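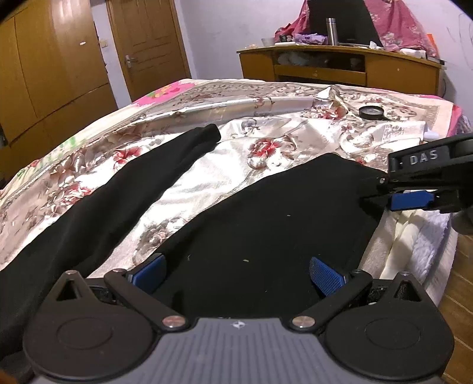
Reading time: 5 minutes

Left gripper says it's open when it's shut, and the arm believed it

Posted by Nhi Huỳnh in Grippers and End Effectors
Thursday, August 3, 2023

Hi all! Long-time reader, second post, sorry in advance for the length.

I record folding demos with a pair of hand-held grippers (one in each hand, sweaters and towels and so on, all done on a bed) and the recordings go through Cellia to get cleaned up before they're replayed on a two-arm setup over at Pomunell. It went fine for months. Then last week the left gripper started giving me garbage for the jaw opening. I squeeze the trigger, the finger pads come together on the fabric, I can feel that I've got hold of it, and the log says the jaws are 17 mm apart. Let go and it reads wider than the thing can even open. The right one is perfect the whole time.

The part that worries me is what happened on the replay. Because the left jaw "never closed" in the recording, the arm swept in with its fingers open, missed the sleeve completely, and then the right arm yanked the sweater across by itself. After that Cellia tried to be helpful and rescaled the left channel so the smallest value counted as closed. On the next run the left fingers slammed shut early and my coworker had her hand in there straightening the collar. She's okay, she got a pinched knuckle and a bad mood, but I really don't want to see that again.

What I've tried so far:

Restarted everything, several times.
Swapped the cables left to right. The bad reading stayed with the left gripper.
Ran the zero routine with nothing in the jaws. It's good for maybe a couple of minutes and then off it goes again.
Wiped down the finger pads with a damp cloth.

What I noticed is that it drifts way more with dark knit stuff than with towels. I had one long session with nothing but a black sweater, fuzzy kind, sheds like a cat, and by the end the number was all over the place. With towels I can get through most of an afternoon. 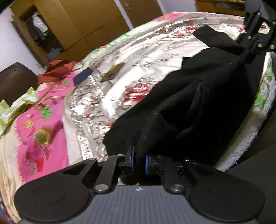 So my first theory was that the fabric is thick when it's bunched up and the pads just can't close all the way on it, and the reading is telling the truth. But then I closed it on nothing and it still wouldn't go back to zero, so there goes that theory. My second theory is lint somewhere inside. My third theory is that I dropped it in October and it's taken this long to get its revenge.

Is there a way to tell a mechanical problem from a sensor problem without opening it up? And can I save the recordings I already have? There are 700 episodes in this batch and I'd cry a little if they all had to go.

Thanks!!
Nhi

Reda Berrada
Accepted by the person who asked

Hi Nhi. First things first, please stop replaying anything from that batch on the arms until you've sorted this out, and keep hands out of the reach of the arms any time they're powered, collar or no collar. I know everybody reaches in to tug the cloth straight. I've done it and I have the scar. Use the stop button, wait for the arms to hold still, then reach.

Now the fault. A reading that's good right after zeroing and then walks off, always on the same unit, and worse with material that pulls back, sounds to me like something slipping. On a lot of these hand-held units the opening is measured by a little encoder sitting on the shaft of one linkage arm, held on by a set screw. If that screw backs out a hair, the encoder hub turns a bit less than the shaft does every time you squeeze hard. Each squeeze adds a tiny error. Knitwear drags on the fingers while you pull a sleeve over, so you squeeze harder, so it slips more. Towels are easy on it.

You can check without opening anything. Zero it, then squeeze gently 16 times on nothing and write down the closed value. Zero it again and do the same 16 squeezes on a folded rag, hard, with somebody tugging on the rag. Then close it on nothing and look at the number. If the gentle run comes back to zero and the hard run doesn't, you've got slip. If both of them wander, look at the cable or the sensor itself.

Assuming it's slip: unplug it, take the cover off that side, and put a paint pen mark across the hub and the shaft so you can see whether they've moved. Clean the lint out while you're in there (there will be some, and it does make the linkage stiff, so you were half right). Degrease the screw, one small drop of medium threadlocker, snug it down, leave it overnight. Don't go wild with the driver, those screws strip if you look at them funny. We had this on a Brorenis pair and it hasn't moved in 2,000 cycles on the bench.

About your recordings. Don't let any software rescale a jaw channel on its own. Turn that off before you do anything else. Go through the raw files and look at the lowest left value in each episode. The ones where it gets back to zero you can keep. Where it's off by the same amount from start to finish, subtract the offset and keep those too, but play them back in simulation first. If it drifts in the middle of the episode, toss it. You can sort of fix those from the wrist video by marking each close by hand, and I did that once for a whole weekend, and I would rather fold sweaters.

I'd also put a check in before replay that refuses to run if the closed reading is more than a millimeter or two off. Ours is a few lines of script and it's caught a bad unit twice.

duggan

had the same thing, mine was the cable. try another cable

Nhi Huỳnh

@duggan I did swap them, it's up there in the list, but thanks!

@Reda you are a lifesaver. Gentle squeezes came back to zero, hard ones came back to almost 5 mm. Took the cover off and the set screw was so loose I could turn it with a fingernail. Also pulled out a wad of black fuzz that I'm not going to describe further. It's sitting with threadlocker on it overnight, so I'll run the rag test again in the morning. Auto-rescale is off, and there's now tape on the floor where people stop when the arms are on.

One more, if you're still around: would you do the screw on the right one too while I'm at it, or leave it alone if it's reading fine?

Reda Berrada

Do the right one too. Same screw, same hours on it. Mark it with the paint pen before you touch it so you know whether it had started to go.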